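Teleoperation working group - minutes
Wednesday, 19th May, Tosach lab, small meeting room

**1. Minutes of the last meeting**

Agreed without changes. The item on spare finger pads is carried over again.

**2. Laundry task: state of the demonstrations**

The group has 200 demonstrations of the Munro laundry task, all by remote control. Two operators shared the work. The task is split into loading, closing the door, and opening and unloading, and each part is saved as its own episode. Loading is still the slowest. Operators lose time at the start of an episode deciding which garment to take first, and the policy then copies the pause.

It was agreed that operators should settle on a garment before pressing record. Episodes with a long wait at the start will be trimmed, but kept.

The head view with the door open and the basket on the floor under it:

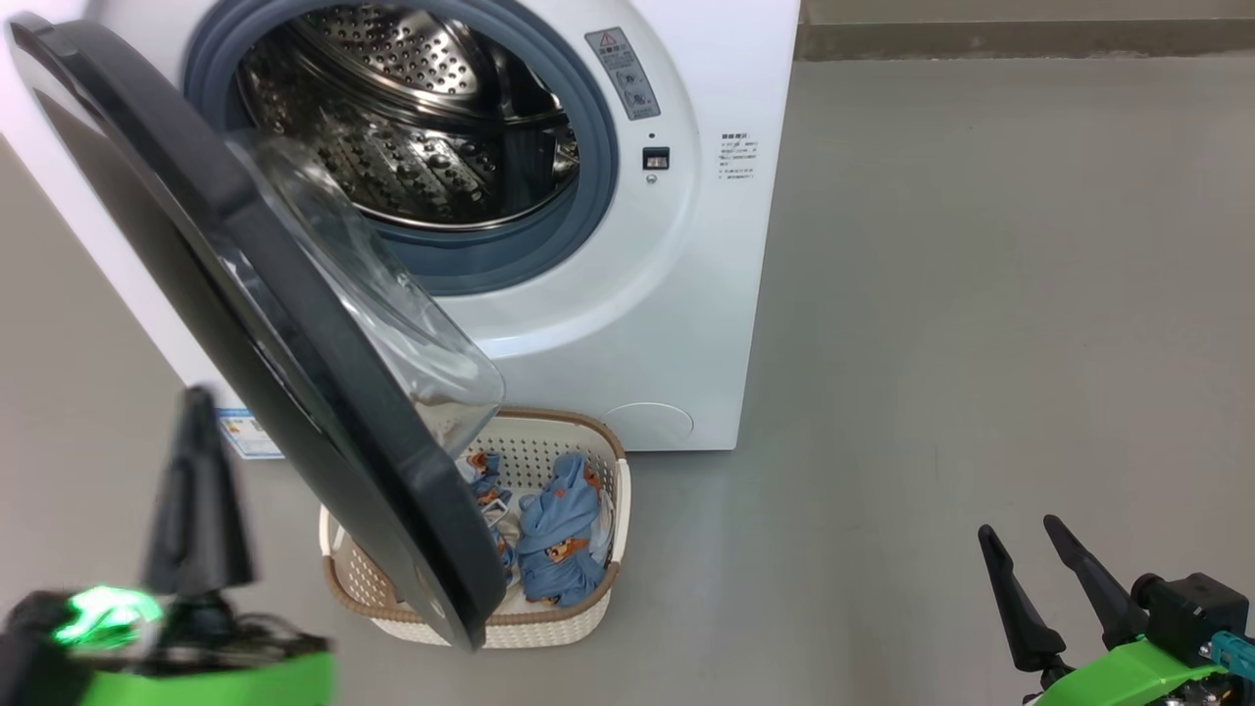 Should we guide the arms by hand for the loading part instead of using the remote rig?

For now we stay with remote control. Hand guiding gives smoother arm paths, but the person doing it stands in the head camera's view, and the gripper forces are not recorded properly. Hand guiding may be tried on the door alone, where the path is a simple arc.

The Vidivell team asked if the basket position should be fixed with tape. The view of the meeting was no - small changes between episodes are wanted. The basket should stay within reach of both arms.

**3. Wrist cameras**

Glare on the door glass was discussed. From the wrist, the curved window picks up pale streaks near its top edge, and the drum behind it looks very bright. Exposure will be locked before each session and the value written in the log. Operators are reminded to use the wrist view for the last part of the approach to the door, when the gripper is close to it.
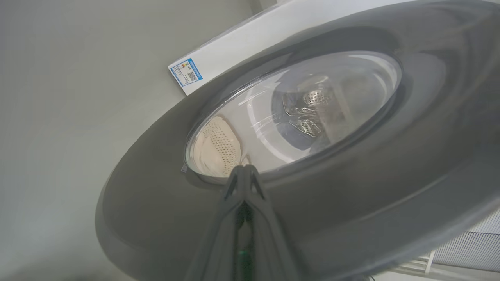

**4. Storage and naming**

Episode 2002 was saved twice under different task names. The second copy will be removed. The Nurnier export script still drops the last second of some files. A fix is due before the next batch.

**5. Actions**

- Trim long waits at the start of loading episodes - operators
- Short trial of hand guiding on the door - Tosach
- Exposure value added to the log sheet - Vidivell
- Export script fix - Nurnier
- Review of the full task set - moved to October

**6. Any other business**

The remote rig's left foot pedal sticks. A replacement has been ordered.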